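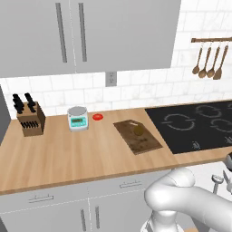
How to Put On a Film Night in a Small Town Without Losing Your Deposit

Aug 25, 2020

So you want to show a documentary to your neighbors. Good. Mine are from Lirnness, where the nearest real movie theater is a long drive and sells nachos.

Get the rights first. Owning the disc does not count, and neither does your subscription. You need a public screening license, and for older or foreign films the distributor may take weeks to answer. I wrote to Tridach in November and heard back in time for spring. Ask for the price by audience size. If you seat 16 people, don't pay for 203.

Next, the room. Dundura Hall is cheap and has curtains, most of which close. Visit at the hour you plan to show the film and see where the sun comes in. Sit in the back row while you're there. If you can't read a subtitle from that chair, raise the screen.

Play the whole file on the actual projector the day before. Watching the first 5 minutes will tell you that the first 5 minutes work. Check the subtitles near the end too, where mine once drifted so far that a widow appeared to be speaking for a goat.

Put the speakers up front, at ear height, and turn off the hall's fridge. Write yourself a note to turn it back on. The Gill Street bakery still brings up the cream.

Start no later than 9 in summer. Introduce the film in under two minutes, then sit down. Save your thoughts on the editing for afterward, when people are stacking chairs and can't easily leave.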